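Ein Greifarm für die Küchenzeile: erst messen, dann rechnen

Seit Juni läuft bei uns in der Werkstattküche Rurnden ein kleiner Tischarm, und ich bin immer noch begeistert! Weil mich so viele nach der Planung fragen, kommen meine Tipps gesammelt – alles, was ich gern vor der Bestellung gewusst hätte.

Fangt mit der Arbeitsfläche an und lasst den Katalog erst mal liegen. Klebt den Schwenkbereich mit Malerkrepp ab, und zwar mit allem, was im Alltag sowieso dort steht (Flaschen, Eier, Ladekabel, Geschirrtuch). Bei uns blieben zwischen Wand und Vorderkante 42 cm nutzbare Tiefe, und damit waren zwei Modelle schon raus.

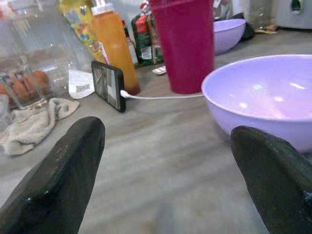
Greifer vor der großen lavendelfarbenen Schüssel, links das Geschirrtuch.

Der Greifer verdient einen eigenen Posten im Budget. Messt eure dickste Schüssel am Rand und euren breitesten Becher, dann wisst ihr, welche Öffnungsweite ihr braucht. Glatte Kunststoffränder und dickes Glas verlangen ganz unterschiedliche Fingerspitzen. Ersatzfinger gleich mitbestellen! Das Paar kostete bei Byun 101 Euro, einzeln nachgekauft kommt noch Versand dazu.

Beim Rechnen vergisst man gern den Kleinkram. Wir hatten 300 Euro für Halterung, Kabelführung und Steckdosenleiste eingeplant, am Ende waren es 315. Geht noch! Sumathi Menon hat bei sich zusätzlich eine Wandschiene montiert, was ich inzwischen auch überlege.

Und fragt nach Leihgeräten. Holus gibt die Kameraaufsätze wochenweise heraus, da merkt man schnell, ob einem Durchsichtiges wie Trinkgläser Ärger macht. Mit Glas übt ihr am besten zuletzt.

Kontakt: Capucine Chauvin, Werkstattküche Rurnden | © Alle Rechte vorbehalten | Nach oben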